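Cahier d'atelier - 1 janv. 2026

Oui, je suis venue à l'atelier un jour férié. Tout Setmont dort, il n'y a pas une voiture dans la rue et j'avais le bain de galle à relever de toute façon, alors autant mettre le cahier à jour au calme avec un thermos de café. Ceux qui passent lundi, lisez au moins la partie sur le fer, ça vous évitera de refaire mes bêtises de décembre.

Le noir, donc. On est toujours sur la commande Juludov, les rideaux de scène, et on n'a toujours pas un noir dont je sois contente. Rappel pour tout le monde : coton lourd, tanin d'abord, fer ensuite, et on recommence jusqu'à ce que le gris veuille bien foncer. Sur le papier c'est tout simple ! En vrai j'ai obtenu un gris souris, un gris ardoise, un brun verdâtre franchement moche, et un presque noir sur une seule bande, celle que j'avais oubliée dans le seau de galle.

Celle-là, je l'ai retrouvée au bout de 72 heures. Les autres avaient fait une nuit. Je ne vais pas crier victoire avec une bande, mais j'ai relancé quatre échantillons du même coton en long trempage, avec la galle du lot 1516 (le sac ouvert, sous l'évier - refermez-le, par pitié, ça prend l'humidité et ensuite c'est du mastic). Sortie prévue samedi matin. Si quelqu'un arrive avant moi, on ne touche à rien, on ne remue même pas.

Pour le fer, j'avais la main trop lourde. À 5 % du poids de fibre, le coton devient rêche, il craque presque quand on le plie, et je n'ai pas envie de livrer des rideaux qui partiront en poudre dans trois ans. Je suis redescendue à 4 % et le toucher est déjà bien meilleur, avec une nuance que je n'arrive pas à distinguer de l'autre à la lumière du jour. Sous les néons si, un peu. À revoir avec des yeux reposés (j'ai réveillonné, ne me faites pas trop confiance aujourd'hui).

Autre chose qui m'a pris un temps fou : l'eau. Celle du robinet est très calcaire et le tanin n'aime pas ça du tout, le bain se trouble en quelques minutes. Avec l'eau de pluie du bidon, rien à voir, il reste limpide, couleur thé. Du coup, récupération d'eau obligatoire pour tous les bains de galle à partir de maintenant. Le bidon est aux deux tiers, il faudrait en installer un second sous la gouttière côté cour.

J'ai aussi repris la question des carreaux. Vous savez qu'on nous demande régulièrement de foncer du tissu déjà imprimé ou tissé à motifs, et qu'on répond à chaque fois au pif. J'aimerais une vraie planche d'essais : un écossais, un vichy, un grand carreau bleu, passés chacun au tanin seul puis au tanin-fer, avec le témoin agrafé à côté. Ma crainte, c'est que le clair grise très vite et que le foncé ne bouge pas, donc qu'on perde le contraste avant d'avoir gagné quoi que ce soit en profondeur. Mais c'est une crainte, je n'ai rien mesuré. 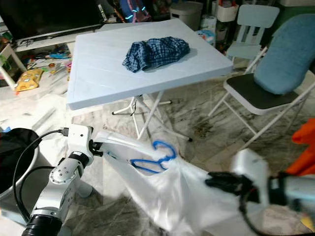
Carreaux bleus et blancs, table pliante.

Côté lavage, le savon Wela est terminé et je ne le rachète pas. Il mousse énormément, il faut rincer pendant des heures, et je le soupçonne d'avoir tiré mon premier gris vers le brun. Je soupçonne seulement, parce que ce jour-là j'avais aussi changé de seau et de cuillère, bravo la méthode. On repasse au savon neutre en paillettes, une cuillère rase par seau, eau tiède, deux rinçages, et on note la couleur de l'eau du second.

Montoya n'a pas livré le coton avant Noël comme promis. Ils parlent de mi-janvier. J'ai recompté sur l'étagère et on peut finir les échantillons avec ce qui reste, mais pas attaquer les grands lés. Ça ne me dérange pas tant que ça, je préfère caler la recette avant de plonger des mètres et des mètres dedans. Il faudra quand même prévenir Juludov, je m'en occupe.

Le séchage maintenant, parce qu'on en a discuté avant les vacances et qu'on n'était pas d'accord. Moi je reste sur le séchage à plat ou bien étalé, à l'ombre. Dès qu'il y a un pli, le fer migre vers l'arête et laisse une ligne plus sombre qu'aucun lavage ne rattrape. J'en ai eu une superbe sur la bande numéro deux, pile au milieu. Donc pas de tas sur un dossier de chaise pour tout ce qui sort du fer, même dix minutes, même « je reviens tout de suite ». Le tissu du commerce, lui, vous le posez où vous voulez !

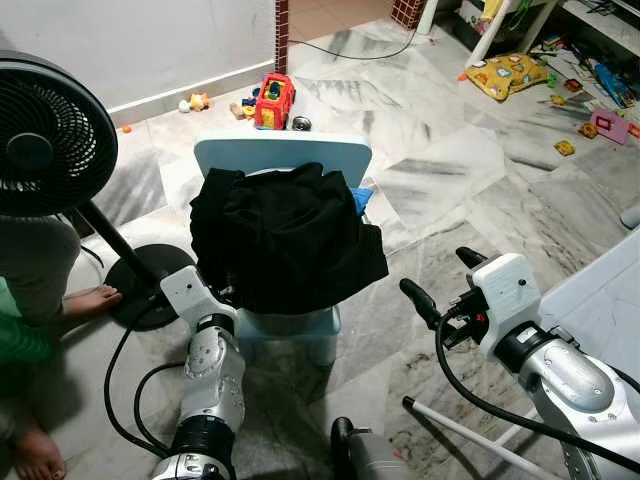 Tissu noir, chaise bleu clair.

Question bête pour finir : est-ce qu'on juge le noir à côté d'un noir industriel, ou tout seul ? Tout seul, ma meilleure bande est magnifique, un noir chaud, un peu encre. À côté d'un synthétique elle a l'air délavée. Sur scène il y aura les deux, les pendrillons du théâtre d'un côté et nos rideaux de l'autre, alors je penche pour la comparaison, même si elle fait mal.

À faire : racheter des agrafes et du savon en paillettes, étiqueter le seau du fond (du fer ? de la galle ? ça sent le vinaigre), relever le pH samedi avant de sortir les échantillons, trouver un bidon avec couvercle. Le chauffage est resté sur hors-gel, pensez à prendre un pull.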